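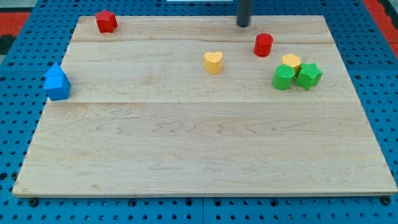 Plomine

I've owned the Grodura shape blocks for long enough now to have opinions, and since the product page I bought them from had two reviews, one of which was about the mailing envelope, I'm putting mine somewhere.

You get 31 blocks in a cotton bag. The bag is too small. It was presumably the right size at the factory, where someone with patience and a diagram put everything in, and it has never closed since. We use a mixing bowl.

The shapes are better than I expected for the money. Hearts, stars, hexagons, cylinders, and a little house with a pointed roof that in our set came in blue and gets fought over. All of them are chunky enough to sit upright on a flat surface without any help. The hearts and stars are thick too, so a small hand can get hold of one from the side. The cylinders have a rough, speckly sort of top, and the blue house has faint ridges on it. I like this. A smooth block skids off another smooth block and then there's screaming.

Colors are red, yellow, green and blue, all loud. Grodura didn't tie color to shape, so you can have a red star and a green star on the table together. My four-year-old sorts by shape. The two-year-old sorts by whatever her brother is holding.

Now the complaints. The points of the stars are fine in the hand and terrible under a bare foot at six in the morning. Stars also don't stack with anything, including other stars, unless you line up the points, and I'm the only one in the house who bothers. Hearts are worse. As building material this is a weak set – you'll get a cylinder on a hexagon and then morale drops.

I'd also skip the Faneo play mat they try to add at checkout. Blocks wobble on anything soft. We play on a maple board instead, a plain pale one with plenty of room for things to pile up at one end, and it's been much better than the rug.

I had the Tamiru set before this, 40 pieces, nicer bag, dull colors. Nobody touched it.

Four stars out of five. The red ones, if I get a choice. I'd buy Grodura again, but I'd wear shoes.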